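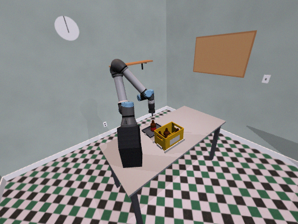 Karthikeyan Fernandes wrote:

> Members of the Kakness team wish to know whether the bottle task in the simulation round will be scored on completed transfers only, or whether a partial score is given when a bottle leaves the tray and does not reach the crate. The handbook mentions both in different sections. We would also like to know if the arm may be moved to another spot beside the table before a run.

Dear Karthikeyan, dear all,

Thank you for the question, which two other teams have also raised. The rules for the simulation round are as follows.

1. A transfer counts when the bottle stands upright in the yellow crate and the gripper has let go of it. A bottle lying on its side in the crate receives half the points.

2. A bottle that is lifted from the black tray and then dropped receives no points. The sentence in the handbook that suggests otherwise was carried over from last year and will be removed.

3. The pedestal stays where it is in the supplied scene. Teams may change the starting pose of the arm and the speed limits in the settings file. The table, tray and crate may not be moved or resized.

4. Bottles already in the crate at the start must still be upright at the end of the run. Each one knocked over costs 6 points.

Every team will be given 30 attempts. Seed 697 is open for practice and seed 943 is reserved for the check run, which the Driluseo server will start without notice to the teams. Please do not submit controllers that read the bottle position directly from the scene file. The Bakke team has asked for an exception and it has not been granted.

Entries close on Wednesday at noon. Please upload the controller and a one-page report to the Stulline folder under your team name.

Regards,
Sixten Sjögren
Student Robotics Competition, Simulation Round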